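Clavstead Household Forum > Kitchen and Larder > Storage

Wide-lid jars for dry goods: seal failing or user error?

terkau_shelf
Joined: October
Posts: 3

I am moving dry goods out of opened bags and into large cylindrical jars with flat screw lids. Capacity is a nominal 2,000 ml. After a fortnight the contents of one jar had gone soft, while a second jar of the same make, filled the same afternoon, was fine. Both lids were turned until they stopped. Is there a way of testing the seal without filling the jar with water?

mortice_lock
Posts: 1,357

Water is the better test, but a paper strip will do. Lay a strip of thin paper across the rim, close the lid on it and pull. Repeat at several points round the rim. If the strip slides freely anywhere, the liner isn't seating there. On wide lids the usual fault is a liner that has taken a set from being overtightened.

Setix
Posts: 100

Disagree on overtightening. In my experience it is crumbs on the rim. People fill to the top, press the contents down and close the lid over whatever is sitting on the thread. Leave a finger's width of headspace and wipe the rim with a dry cloth before closing.

I sort mine on the kitchen table after shopping, everything out at once, and fill the jars before anything goes in the cupboard.

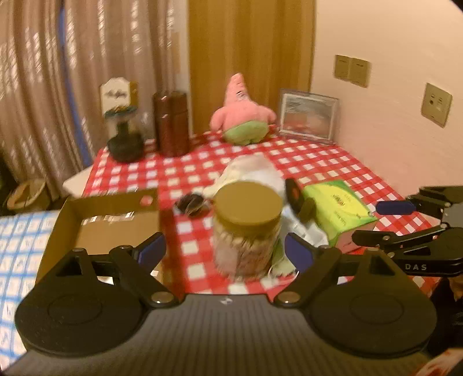
Headspace matters more with light, bulky pieces than with rice or lentils. Rice settles and stays settled. Larger pieces spring back after being pressed down and can push against the liner from below.

mortice_lock

They would need to be very stiff pieces to lift a screw lid. I accept the point about crumbs.

arnardottir_pantry
Posts: 412

Neither of you has asked whether the bag was already open. If the contents had taken up moisture before they went in, a perfect seal keeps the moisture in with them. The original poster says "opened bags". How long had each been open?

terkau_shelf

The bag for the bad jar had been folded over with a peg on it for some three weeks. The other was opened that day. I hadn't connected the two.

arnardottir_pantry

Then test the jar before blaming it. Swap the contents round, or put fresh stock in the suspect jar and check after the same interval.

Setix

That doesn't rule out the rim. Wipe it anyway.

mortice_lock

Do the paper test first, as it takes a minute. If you end up replacing the liner, measure the inside of the lid and not the mouth of the jar. I ordered the wrong size by doing the latter.

terkau_shelf

Paper test done. The strip grips all the way round on the good jar. On the suspect jar it slips slightly at one point, and there was a crumb stuck in the thread there. Wiped it, tested again, and it grips. I have refilled that jar from a new bag and written the date on the underside of the lid in pencil.

arnardottir_pantry

You have now changed two things at once.

terkau_shelf

Noted. I still have the remains of the old bag and will put those in the good jar as a control.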